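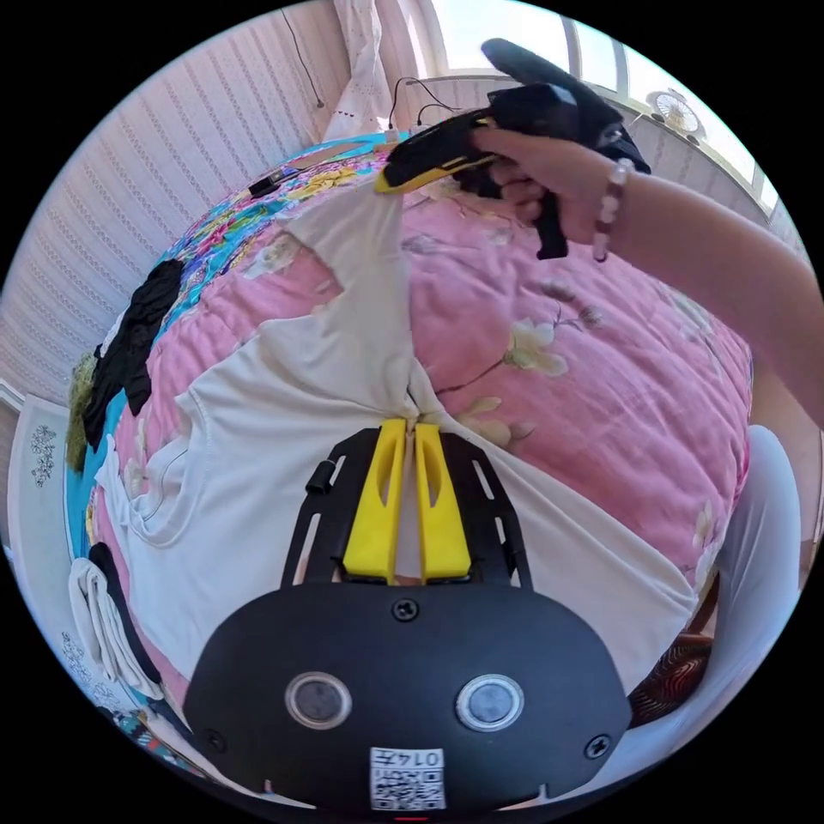
July, Friday, started 8.40

Dye bench. Carrying on with the madder runs on cotton, the set Yutong Meng mordanted earlier in the week. Bath 27 today. Same recipe as the last one except for the chalk, which I left out on purpose this time – want to see how much of the red is down to the water.

Weights. Dry cloth 757 g all in, mostly the old sheeting plus two offcuts of the heavier Tralcombe stuff. Madder 300 g, from the open sack, not the new one. New sack is still taped, please leave it taped until I've finished this set or the numbers mean nothing.

Soaked the powder overnight in the blue bucket, lid on. Smelt fine this morning. Strained twice through the curtain net, the second time slowly. Still got grit at the bottom of the pan, so the net has had it. Need a new bit, finer.

Heating. Small ring only, the big ring is too fierce even on low. Bath went in cold with the cloth. Crept up to 60 by half ten and I held it there. It tried to run away once while I was on the phone to Zornulari about the missing alum (see below), got to 68 before I caught it. Not long, couple of minutes, but note it in case this one comes out browner. Last time it went over 70 we got that brick colour and blamed the iron in the pan.

Stirred every ten minutes or so up to lunch, then less. Plum pan, wooden paddle. Dont use the steel spoon, it has a rusty rivet.

11.50 pulled a test strip. Rinsed, dried on the radiator pipe. Orange. Proper orange, marmalade. Bath 26 with chalk was well over towards red at the same stage. So the chalk is doing a lot more than I'd thought, or the heavier cloth is soaking it all up. Can't tell the two apart from one bath, should have kept the offcuts out. My fault.

2.15 heat off, left it all in the pan to cool. Will rinse Monday. Strips pinned to the card, labelled in pencil as the biro ran last time.

Alum – Zornulari say it left them and the courier says it didn't. We have enough for one more batch at 15 per cent, maybe one and a bit. Yutong thinks we could go down to 12 and not see any difference on cotton. I think we would see it in the washing. Worth a side by side when the delivery turns up, not before.

Light test: the Planiria swatches have been in the south window since the spring, half covered with card. Lifted the card. Weld has gone badly, almost cream. Madder hardly moved. The onion skin one is better than it has any right to be. Put the card back on the same line as near as I could, there is a pencil mark on the left but the right one has rubbed off.

Also
- pH strips nearly out, and the ones left have been damp so I dont trust the middle of the range
- whoever borrowed the small scales, the battery door is missing
- Tarawneh want their samples by the end of the month, five reds, hand size, hemmed?? ask about hemming
- bucket of spent madder by the back door is NOT rubbish, second bath for pinks

Next: bath 28, no offcuts, chalk back in at half. If that lands between the two then I'll beleive it. Rain water for 29 if the butt has enough in it.

Locked up 4.30. Extractor off, rings off, pan lid on.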